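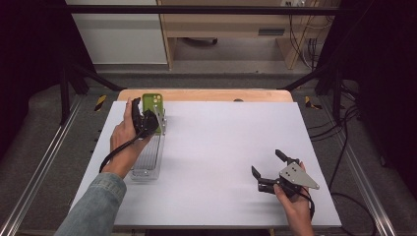

## About the Waltosness Handling Cell

Waltosness operates a small automation workshop in which hand-held grippers are used to teach machines how everyday objects are picked up and put down. Our principal installation is the handling cell, a work table enclosed by a black aluminum frame. It was assembled by our own staff, who remain responsible for its upkeep.

### How the cell is prepared

Each working day begins at 7:30 with a check of the table. The white board is wiped clean and pressed flat against the wood beneath it. The frame bolts are tested by hand, and the cables are followed from each gripper back to its connection. A cable that pulls at the operator's wrist is rerouted before work starts.

The 2 grippers are then opened and closed several times without a load. An operator completes the check with ordinary items, such as a phone in its case and a clear plastic tray, which must be held firmly and released without sticking. Any gripper that closes unevenly is taken out of use.

### Maintenance and repair

Gripper fingers are inspected after every 1000 cycles and replaced when their surface has worn smooth. The mounting plates are removed at the same time so that the bolts beneath can be cleaned and tightened. Repairs are entered in the cell log under a running number. The most recent entry, 3936, records a new cable on the right-hand gripper.

Replacement parts are supplied by Prolline. Parts we design ourselves are cut to our drawings by Avcı, and 4 spare sets of fingers are held in stock.

### Our staff

Zerrin Kahraman directs the workshop and approves all changes to the cell. Theophilus Wumbei is responsible for mechanical repair. Aba Quaye keeps the log and trains new operators, who work under supervision until she has signed their training record.

Requests to visit the workshop should be addressed to Ms. Quaye. The cell is closed to visitors in January for its annual overhaul.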